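For my civics report I picked the mayor's race in Bistanham, and I have to say I got way more into it than I planned! My partner Godelieve De Graaf took the debates and I took the yard signs and flyers, so this part is mine.

The race was between Pearce, who had already served two terms, and Jozef Van Loon, who had never run for anything. Van Loon won by 343 votes. I read 54 flyers from the two campaigns, and 23 of his never mention his party at all (it's just his name, in huge letters, over and over).

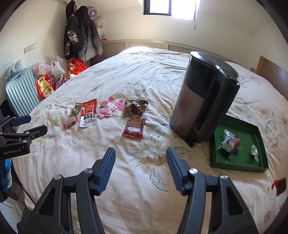
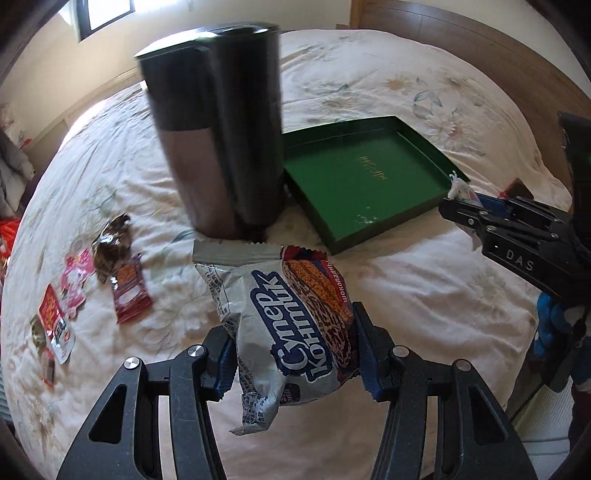 My main argument is that people in Bistanham voted for a name and a face more than a platform. Pearce's flyers were packed with small type about the Ristance bus line and sewer rates, and most of the people I talked to had never finished one. It's a bit like the silver wafer wrapper: the big white "Супер Контик" is what you read first, and the nutritional text is tiny. Van Loon's team put everything into the big letters.

I also went to his April rally at the Jonico hall (600 seats, and I got a bad one). He said "my neighbors" so often that I quit writing it down. Godelieve thinks the debates mattered more, and her section comes next.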